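Gwenaël Gilbert wants to talk about timestamps

20 January 2022

Gwenaël Gilbert is eating a sandwich over the keyboard when the call connects. No hello, straight in. "Did you read the changelog? Nobody reads the changelog."

I had read the changelog. Most of it. Gilbert writes the perception and replay side of Massawe, the manipulation stack from Bristaner, and the new release is out this week after slipping from November. The big item is a dull one. Clock sync.

"We had the camera and the finger width coming in on separate clocks," Gilbert says. "Drifting. You'd line them up at the start of a run and by the end the fingers are closed in the log and still open in the video. The policy learns that. It learns to close late. Then you spend a week blaming the network."

How late?

"Two frames, on a bad run. Doesn't sound like much. You miss the edge of a thin packet with that, easy."

The fix was to stamp everything at the driver and throw away any run where the gap grows past a limit. Of the 200 runs in the first test set, 12 got thrown out. Gilbert thought that was fine. Others at Bristaner did not, there was a long thread about it.

Why not just interpolate?

"We do, for small gaps. Past that you're making stuff up. I'd rather have fewer runs."

Soft things

The other half of the release is Isum, the grasp planner. It used to want a closed mesh for every object. Fine for mugs. Useless for a bag.

"A bag doesn't have a shape, it has a shape right now," Gilbert says, then apologizes for how that sounds. The new version works from the view between the fingers and refits as they close. It gives back a width and a confidence, 9 times a second on the small board. Slow, Gilbert admits. The old one was faster and wrong.

Clear plastic is still the worst case. The depth estimate goes through the film and lands on whatever is inside, so the planner thinks the object is narrower than it is and the fingers arrive early. Isum now keeps two guesses, film and contents, and lets the finger width settle it.

"Cotton swabs are a great test. I'm serious. You've got all these sticks in rows, strong edges, and then a skin over them the camera barely sees. Blue finger one side, navy finger the other, squeezing in, and the width is the only number I trust at that point."

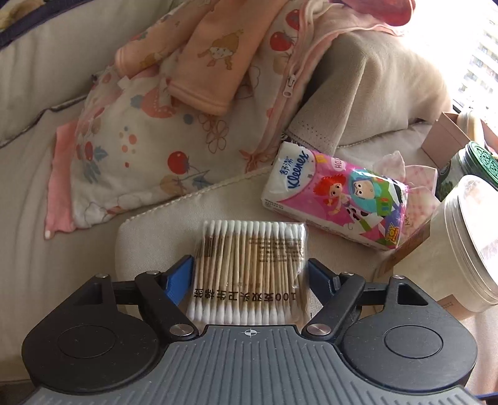
What's broken

Plenty. The replay tool, Rudusley, still eats memory on long runs and Gilbert's advice is to split them. The crosshair tracker loses its lock in strong window light. There is a workaround in the docs, which is to turn the exposure down by hand, and Gilbert is "not proud of it."

Also the config format changed again. Old files load with a warning, for now. The converter script handles most of them but skips custom finger offsets, so check those before you run anything.

I ask about the arm-side controller, wich people on the forum have been asking for since the first version. Long pause. Chewing.

"It's a branch. It compiles. Don't put it on hardware."

Next release? No date. Gilbert wants the memory thing closed first, and then maybe a proper viewer for the two-guess output, because right now it prints to the terminal and you have to squint at it. Somebody at the office has started on one. Gilbert has a meeting, and is already late for it, so we leave it there.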